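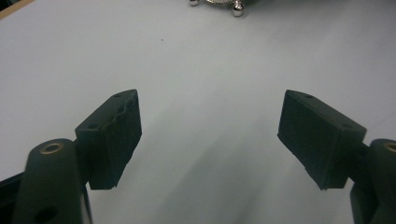

Flornircombe College Robotics Club forum > Projects > Two-handed handling project

Pads or practice? Small upright objects

clesstead_kit
We're into the second half of the project and I want to settle the finger pads before July. For anyone who missed the last session, the task is to take a small upright object, move it across the board and leave it standing. Demonstrations are done by hand with both grippers, one person at a time. We have 1216 saved runs and 16 people on the rota.
My view is that the rubbery pads are too thick for anything with a narrow edge. You can't see where the tip ends, so people come in too low and push the thing instead of closing on it. I'd like to try a thinner set.

mothbox
I disagree. I went through a batch of the failed runs last night and most of them were people rushing the approach. If you come in level and slow, the thick pads are fine. They also forgive a bad angle, and a thin pad won't.

WKubiak
Please don't swap the pads in the middle of a set. Anything recorded with different fingers has to go in its own folder, or the training script will treat it all as one tool. We made that mistake on the Flemitz entry and had to throw out 1535 runs.
-- Witold Kubiak

clesstead_kit
Fair enough, separate folder. I still think it's worth one evening.
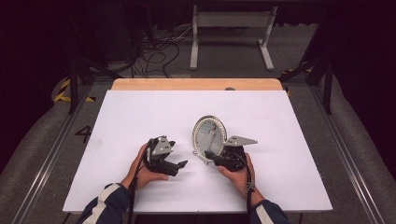 What I've been doing with the oval picture frame is using one gripper as a stop. Bring the right pad up to the side of the frame and hold it there, then bring the left one in until it meets the other side. If you close both at once, one always arrives first and the frame turns on its foot. It's slower, but I dropped it far less often.

mothbox
So you've just described slowing down. That was my point.

clesstead_kit
Partly. But I wouldn't have to creep in like that with a thinner pad.

pennyfarrier
Can I ask a beginner's question? I'm on the rota for the first time next session. Do both cables stay behind you or over the shoulder? I tried a practice go and the left one kept pulling when I turned my wrist over.

WKubiak
Down along the forearm and off the near side of the table, with some slack at the wrist. If it still pulls, stop the run and sort it out. Don't save it and carry on.

Tobermoor
Late joiner here, I was on the Witkowska Cup team last year. We had thin pads and changed back. They gripped well enough on flat sides but anything curved slid out. Your frame has a curved border, so I'd expect the same trouble. Have you thought about keeping the thick pad on one hand and a thin one on the other?

clesstead_kit
I hadn't. The stop hand could keep the thick one.

mothbox
I'd support that as a test. Same object, same person, same start position, otherwise we'll be arguing about it until autumn.

WKubiak
Agreed. Put it in a folder called mixed_pads and write down which hand has which. The target for the main set is still 2176, so the test comes after the normal runs and doesn't replace them.

pennyfarrier
Happy to be the person for the test if it helps. I haven't got any habits yet.

clesstead_kit
You're on. I'll bring the screws.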